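Genivero Pod Log

A table of single-serve coffee pods and capsules used in shared kitchens, with the wording on each lid typed out by hand.

Version 2, released 2025-10-20
Maintainer: Sigrun Söderlund

Summary

Genivero is a set of plain text tables about coffee pods. It covers two shared kitchens, called Otside and Asadi in the files after the buildings they are in. People who used the kitchens dropped their spent pods into a bin next to the machine. The bins were emptied, the pods were sorted by type, and each one became a row.

The set holds 3000 pod rows and 520 lid entries. A lid entry is one printed design. Many pods share a lid entry, and a few lid entries have only one pod.

The tables were made for people who plan recycling collections in small buildings and want to know what ends up in the bin. They have also been used to practice joining tables, and they are fine for that.

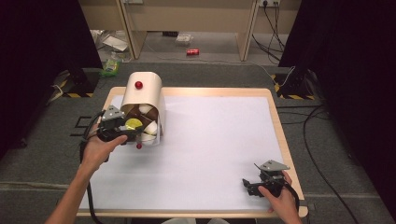

What is in the folder

pods.csv - one row per pod
lids.csv - one row per lid design
kitchens.csv - one row per kitchen
changes.txt - what changed from the first version
romier_codes.txt - the shelf codes used by Romier, kept as supplied

All files are UTF-8 with Unix line endings. Fields are separated by commas and text fields are in double quotes. There is a header row in every csv file. An empty field means the value was not recorded. It never means zero.

Fields in pods.csv

pod_id - a number, unique, never reused
lid_id - points to lids.csv
kitchen - OTS or ASA
batch - the bin emptying the pod came from
shell - plastic, metal, paper or other
state - whole, crushed, or lid missing
note - free text, mostly empty

Batches are numbered in order within a kitchen. Batch 4 at Otside and batch 4 at Asadi have nothing to do with each other, so always join on kitchen and batch together.

Fields in lids.csv

lid_id - short code, starts with L
brand_text - brand wording as printed
drink_text - drink name as printed
base_color - main color, from the list in kitchens.csv notes
print_color - color of the main lettering
layout - center, rim, or both
has_logo - y or n
romier_code - filled in only for pods bought through Romier

How the lids were transcribed

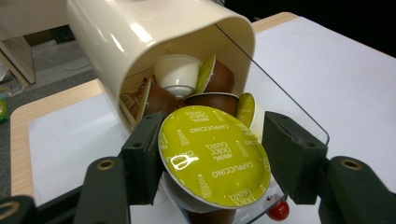

Lid wording is typed exactly as it is printed, including accents and capital letters, and it goes into two fields so that the brand can be searched without the drink. Wording that repeats is entered once. The layout field records where the drink name sits, and repeats around the edge count as rim. For the yellow-green lid with CAPPUCCINO running around it in white, drink_text is "CAPPUCCINO", layout is rim, print_color is white, and brand_text is "NESCAFÉ Dolce Gusto" with the accent on the last letter kept. The cup mark in the middle puts a y in has_logo. It is not described further, and no attempt was made to sort logos by type.

If part of a word could not be read, the missing letters are replaced with a question mark for each letter. If the number of missing letters was unclear, there are three question marks in a row. Small print such as addresses and best-before dates was left out.

Colors

Color names were picked by eye from a fixed list under the ceiling lights in the Asadi kitchen. Green, yellow and yellow-green are separate values. The line between them is a matter of judgment, and the person entering the data did not always agree with herself a week later. If color matters to your work, merge the three and see if your result holds.

Brown and dark brown were also separate in the first version. They are merged here. The old values are in changes.txt.

Known problems

Pods with a missing lid have an empty lid_id. The shell alone was not used to guess the brand.

The Otside bin was moved during batch 6 and stood beside the sink for a while. Tea bags and napkins went into it. These were thrown out before sorting, but the batch is smaller than its neighbors and should not be read as a drop in coffee drinking.

Some people took their pods home. There is no record of how many, and the tables should not be used to work out cups per person.

Romier changed its shelf codes in October. Both the old and new codes appear in romier_code, and the text file lists which belongs to which. Four codes in that list match no lid in the set. They were left in as supplied.

The state field is weak. A pod that was whole when dropped could be crushed by the time the bin was emptied.

Suggested use

Loading all rows takes almost no memory, so there is no sample file. For anyone who wants to train and test a text matcher on the lid wording, rows with pod_id up to 2000 can serve as the training part and the rest as the test part. The split is by order of entry, so later batches are only in the test part. Shuffle first if that is a problem.

Do not use the set to compare brands by popularity. What people drank depended on what had been put in the cupboard.

Personal data

No names, badge numbers or times of day were collected. The note field was read through before release and two notes that mentioned coworkers were blanked.

License and contact

The tables are free to use and change with credit to the Genivero Pod Log. Brand names belong to their owners and appear only as printed text. The Romier code list may be passed on with the set but not sold separately.

Corrections go to Sigrun Söderlund. Please give the lid_id and the field, and type the wording as you think it should read.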